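Skedeck Sit-Stand Desk Review: Four Months In
September 2022

I should say up front that I am slow to buy furniture. My last desk came with me through three apartments and a divorce, and I would probably still be using it if one of the legs hadn't finally given up during a phone call with my sister. So when I tell you I spent most of a spring reading about standing desks, please believe me, and be glad you didn't have to live with me at the time!

I ended up with the Skedeck in the wide size, which cost me 773 dollars delivered to Standthorpe. That's a lot of money for a flat thing to put coffee on. The Datholm was cheaper and I very nearly went for it, but I tried one in a showroom and it swayed at full height every time I typed, and I type like I'm angry at somebody.

Putting it together took an evening. The instructions are fine until step 13, where the drawing shows the crossbar upside down (I took it apart twice before I trusted myself over the paper). Get a second person for turning it over, because it weighs 178 pounds with the top on and my back was sore until the weekend.

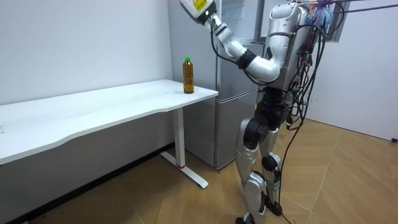
Horațiu Voicu wrote to me after my first-impressions post to say that his has started making a grinding noise on the way down, only on the left side, and that tightening the motor bolts quieted it for a month before it came back. He'd still buy it again, he said, but he'd pay for the longer warranty.

I haven't had the grinding, though I do hear a little click when it stops. The memory buttons are lovely. I have one for sitting, one for standing, and one for my nephew Roy, who does his homework at it and likes it lower than you'd think possible.

Things I'd change: the cable tray is too shallow for a decent power strip, and the finish shows every fingerprint. Wipe it with a barely damp cloth and skip the sprays, which left streaks on mine that took ages to buff out. I'd give it four stars, and if they ever fix that tray I'll come back and add the other half.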